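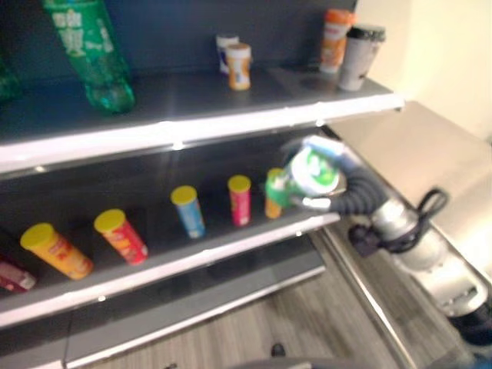

Packaged drinks and other small goods on a set of shelves.

Home | Topics | Water | Land | Glossary

How a Town Asks for a Permit
Reading time: 2 min

A permit is written permission from the government to do something. A person needs one to build a dock on a public lake. A company needs one to take large amounts of water from a river.

Suppose a company named Klinhom wants to pump water from the Hilelen River. The river supplies a town of 2,000 people. The company must first fill out an application. It states where the pump will go, how big the pipe is, and how much water will be taken each day.

Next, the permit office checks the numbers. Siriporn Srisuk is a hydrologist, a scientist who studies how water moves. She measures the river at 2 points, one upstream of the pump site and one downstream. If the river gets too low in October, fish may not be able to reach the places where they lay eggs.

Then comes the comment period. During this time anyone may write to the office, including children. A comment can be one sentence long. It should say what the writer thinks and give a reason. For the Hilelen River, the office received 440 comments. Many asked for a limit on pumping in dry months.

The office may also hold a hearing. This is a meeting where people speak out loud and a clerk writes down what they say. Neville Hebden, the hearing officer, gives each speaker the same amount of time.

At the end the office can say yes, say no, or say yes with conditions. A condition is a rule the company must follow. One condition might be that the pump stays 200 feet from a swimming area. People who disagree can file an appeal, and a judge may look at the decision again.

Words to know
Applicant: the person or company asking for a permit.
Appeal: a request to have a decision reviewed.

14 shares | 2 comments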